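Fundsachen aus den Aufenthaltsbereichen: neue Regelung für Abgabe und Aufbewahrung

18. März 2019

Bei der Grundreinigung der Aufenthaltsbereiche im Haus Dundeter sind erneut zahlreiche persönliche Gegenstände aufgefunden worden. Der überwiegende Teil lag in den Polstermöbeln, insbesondere in den Fugen zwischen Rückenlehne und Sitzfläche. Es handelt sich um Handschuhe, Socken, Schlüsselbänder, Ladekabel und in 11 Fällen um Zutrittskarten. Letztere wurden gesperrt und den Inhaberinnen und Inhabern auf dem Dienstweg zurückgegeben.

Die Sofas in den Bereichen Godoy und Drastamier werden künftig im Abstand von 12 Wochen gründlich gereinigt. Dabei werden auch die Fugen vollständig geleert. Kleinere Textilien sind dort besonders häufig zu finden und bleiben zwischen den Polstern oft über Monate unbemerkt.
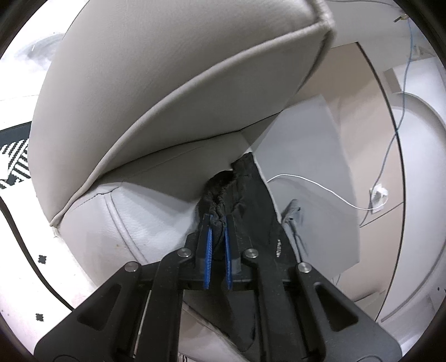 Abteilung Zentrale Dienste, Hausverwaltung Dundeter

Dunkle Stoffteile wie das schwarze Stück in der Fuge des hellgrauen Ledersofas werden einzeln verpackt und mit dem Fundort beschriftet. Die Ausgabe erfolgt an der Pforte gegen eine kurze Beschreibung des Gegenstandes. Nicht abgeholte Textilien aus der Zeit vor Dezember werden zum Monatsende an die Kleiderkammer Griltside übergeben.

Für die Pflege der Lederbezüge gelten folgende Hinweise:

Krümel und Staub bitte ausschließlich mit der weichen Bürstendüse entfernen. Spitze oder scharfkantige Hilfsmittel sind in den Fugen nicht zulässig; im vergangenen Jahr mussten an einem Sofa im Bereich Godoy Nähte für 300 Euro erneuert werden. Flecken sind der Hausverwaltung zu melden und nicht mit Haushaltsreinigern zu behandeln.

Wir bitten alle Nutzerinnen und Nutzer, beim Verlassen der Sitzbereiche auf Handschuhe und andere kleine Kleidungsstücke zu achten. Verlustmeldungen nimmt die Pforte unter der Durchwahl 4000 entgegen. Wertsachen und Ausweise werden weiterhin getrennt verwahrt und nur gegen Unterschrift ausgehändigt.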